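Wrist camera log, part 2: dish rack

The club settled on dishes for the spring project in February, mostly for the reason that plates are cheap and hard to grip. Our entry in the Pluminari student round is a two-finger gripper that has to move plates in and out of a rack. The arm controller is the same Pladton board as last year. I'm responsible for the camera mount and the data.

The target was 3,000 clean frames. After I threw out duplicates and motion blur we had 2,970, which I'm calling done. Labeling is split by plate, and rims get their own class. Overlapping rims are the worst part of the set. Thin colored lines near an edge get picked up as a second edge, and the grasp point shifts toward the wrong plate.

Pads are now yellow foam with a grid of square recesses. The old Titard rubber pads are in the drawer if the Villalobos team wants them back. I also moved the close-range crop lower so both pads stay in view during a grasp. 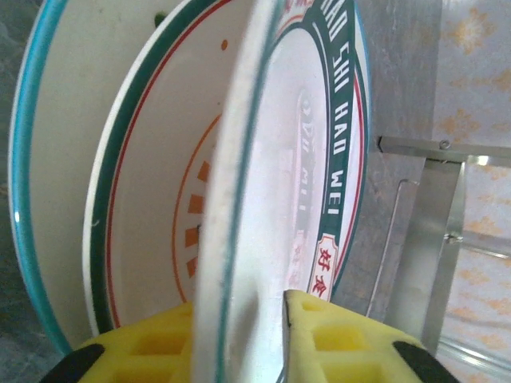
Marisol's comment on the last post was that 43 grasps per plate type is too few to compare pads, and that we should fix the approach angle before changing anything else. Fair. The angle is locked in the config as of last night, and the next batch will use one pad type throughout. Config file goes up once I've cleaned out the dead parameters.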